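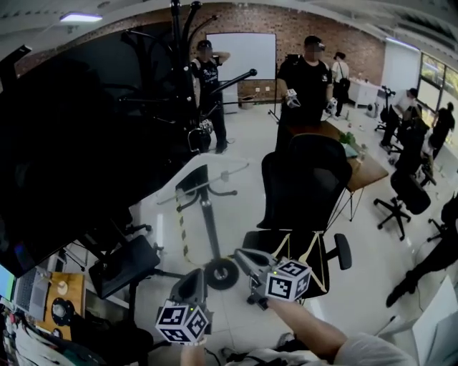 The black mesh chair, straps across the seat, with the tall rack behind it.

In Praise of the Chair in the Workshop

Every workshop I have ever spent time in has had one office chair in it that plainly came from somewhere else. You know the kind I mean. It has a tall mesh back, a padded armrest or two, a seat that was designed for a person answering mail, and it sits out on the open floor among the racks and the stands and the tape as if it had gotten off at the wrong stop. I have come to believe that this chair is the most important piece of furniture in the room, and that most of us treat it very badly, and I would like to spend a few minutes of your afternoon on its behalf.

I should say that I come to this as a person who rents shop space and has done so for a good long while, first in a drafty building where I shared a bench with a fellow who made banjo necks, and now in a much nicer one with decent light. I fix things for people, lamps mostly, and the odd music stand. I am on my feet for a lot of the day and I am not as young as I was when I started, and I suppose my opinions about chairs have gotten stronger as my knees have gotten weaker.

The trouble starts with the seat. A seat is a flat surface at a handy height, and a flat surface at a handy height in a workshop will have something on it within the hour. Straps are the classic. I don't know what it is about straps. You take one off a load, you have it in your hand, you would have to walk clear across the room to hang it up, and right there beside you is a nice soft black seat holding itself out like a tray. So down goes the strap. A second one joins it, and now the chair is where the straps live, and the next person through the door will look for the straps on the chair and put them back on the chair when they're finished, feeling quite tidy about it.

I have done this myself more times than I would like to admit. My own chair, a Liltach that I bought used from an insurance office when it closed, spent one whole winter under a moving blanket, two clamps and a coil of rope. I stood up to eat my lunch that entire winter. It simply didn't occur to me to move the things, because by then they weren't things on a chair anymore, they were a pile, and a pile has a kind of authority. When I did finally clear it off in March I sat down with a sandwich and a cup of coffee and felt like I had rented a second room.

Now, there are people who will tell you that an office chair has no business in a workshop in the first place. I've had this argument over many cups of coffee and I want to be fair to the other side, because they have a point or two. Casters roll over whatever is on the floor and then stop dead on it. Mesh collects dust and lets it go again when you sit down. Armrests keep you from pulling in close to a bench, and they catch on your pockets. The stool people (and they are nearly always stool people, the ones who argue this) say that a plain stool does the job, tucks away under the bench, wipes clean with a rag, and is too uncomfortable to waste time in. That last part they say with some pride.

It's that last part I can't go along with. I think the idea that a work place should be a little bit uncomfortable, to keep everyone honest, has done a great deal of harm to a great many backs. A person who can sit down properly, with something behind the shoulders, will look at the job for a while before picking up a tool. I do my best thinking leaned back and looking across the room at whatever is giving me trouble. Half the mistakes I have made in my life were made because I was standing, and since I was standing already I figured I might as well get started. A stool won't help you there. You perch on a stool, and then you hop off it and cut the wrong piece.

When I was deciding whether to fix up the Liltach or give in and buy something new, I went and looked at prices, which was an education. The Jorkow with the high back and the separate headrest was $1,092, and there was a Dravum in the same showroom for $2,143, before tax, and I sat in both of them for so long that a young man came over to see if I was all right. They were lovely. I couldn't tell you that they were lovelier than the one I already had with the rope taken off it. I went home and bought new casters, the soft rubber kind, and I've been happy ever since. So please don't think that I'm telling anybody to go out and spend money. Most shops have the chair already. It's under the straps.

What I'm really asking for is a hook. I mean this quite seriously. If there is a pile on your chair, go and see what's in it, and I would bet you a good lunch that most of it is something with no home of its own. Straps need a hook, and the hook has to be near where the straps come off, and it has to be at a height where you can get at it with your other hand full. Put it across the room and you've put up a decoration. Look around the average shop and there is no shortage of places for one. A tall rack with a long post and bars sticking out to either side is practically begging for it. We walk past all that good vertical metal every day of our lives and lay our things down on the one piece of furniture with a cushion.

The same goes for stands, by the way, while I have your attention. A metal stand has a hook or an arm at the top because somebody meant for it to hold something up, and a stand is at its best when it's allowed to do that in one settled spot. I have a soft place in my heart for them. I repair a lot of Sokol stands, the heavy round-based type, and they're wonderful objects, but they do wander. They get dragged over next to the chair for some job or other, and then the chair has a neighbor, and the two of them sit in the middle of the room together and you spend the week turning sideways to get by.

And then there's floor tape. I love floor tape. A strip of yellow and black on a white floor is about the friendliest instruction I know of, because it tells you where to be careful without raising its voice. I started using it in my own place to mark off the swing of the big door, and it worked so well that I went a little overboard and taped out a square for the trash can. But the best use I ever found for it was the chair. I put down four short pieces in a corner with a view of the bench and the window, and the chair goes back there at the end of the day, empty. It sounds fussy. I know it does. My neighbor down the hall laughed at me for it and then I noticed, some weeks later, four pieces of blue tape on his floor.

I think the empty part matters more than the corner part, if you only have the patience for one. A free chair changes how a room feels to the people who come into it. When a customer walks into my shop carrying her grandmother's lamp wrapped in a towel, she can sit down with it in her lap and tell me where it came from. I learn things that way. I learned from one such conversation that the lamp I was about to rewire had been knocked off a piano by the same cat on two separate occasions, and I put a heavier base on it. If the chair had been full of rope she would have set the lamp on the counter, gotten her ticket, and left.

It's also, I would say, a kindness to whoever is working alongside you. People who share a shop get tired at different times of the day. One person is bent over a job with both hands busy and another is over by the rack, and it's a comfort to both of them to know that there is a proper seat within a few steps and that it can be used without first having to ask whose straps those are and where they ought to go. It's a small question, but a tired person won't ask it. A tired person will lean on the rack instead, and be sore in the morning, and never mention it.

I will grant the stool people one more thing before I let them go. A chair in a workshop does need looking after. Mine gets the vacuum run over the mesh when I do the floor, and I pull the threads and wire clippings out of the casters with a pair of old pliers, which is a job I have come to enjoy, with the radio on and the chair upside down on a blanket. The armrests I wipe with a damp rag. One of them has a crack in it that I keep meaning to see to, and I've had the replacement pad in a drawer since the fall, still in its bag. I'll get to it this week, I think, once I've finished the two floor lamps by the door.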